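Handout 2: Rinsing, Racking, Reusing
Household Skills, Makokha Evening Course
Notes by Kálmán Hegyi, 2022-08-26

Welcome back! Last session was all sorting and scraping, and now we get to my favorite part of the whole course, the bit between the sink and the shelf. It sounds small, but once you start looking at how things drain you will never walk past a rack again without wanting to turn a cup over.

## Cans

An empty can is a lovely thing to keep. Pencils, wooden spoons, seedlings, string: it takes them all. Before it goes to a second life, check three spots:

- **The rim.** Run a *folded cloth* around it, never a bare finger. If you feel a snag, use a safety can opener or put the can in recycling.
- **The wall.** Ridges hold on to sauce. A bottle brush gets in there far better than a sponge.
- **The bottom.** Look straight down into it under a good light. The groove around the base is where the last bit of food hides, so give it a second turn of the brush.

Stand the can upside down on a towel overnight. Labels come off after a soak in warm water with a spoonful of baking soda (Elibariki Nyaga swears by cooking oil for the glue, and I have come around to it).

## Cups and mugs on the rack

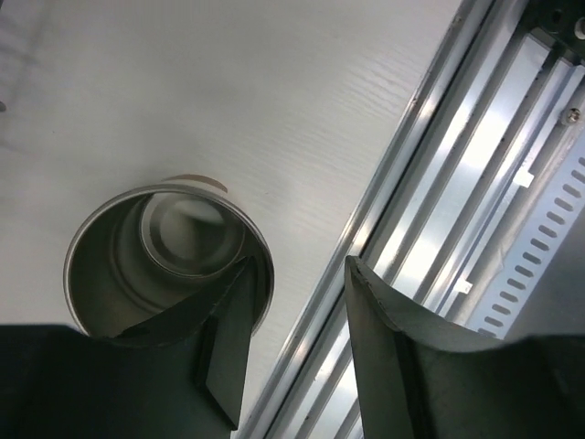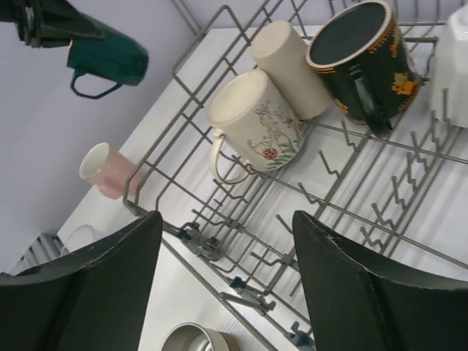

*First picture: open can, looking down to the base. Second picture: mugs and cups on a wire rack, some turned or tilted, the dark one mouth up.*

A mug with its mouth up can hold a little pool in the bottom, and a mug flat on a counter traps steam. What we want is mouth down with a gap for air, and a wire rack does that beautifully! Lean a cup on its neighbor if you like, but leave room at the lip.

Handles deserve some thought too. Point them all the same way and you can lift each mug out without knocking the next. Painted mugs get a soft cloth only, please, no scouring pads.

## For next time

Bring one clean can (a 600 ml one is great) and your most awkward mug, the one that never sits right anywhere. We'll try them on the Lollberg rack and on a plain towel and compare after 2 hours. Read the Kurkow sheet on glass before the September session.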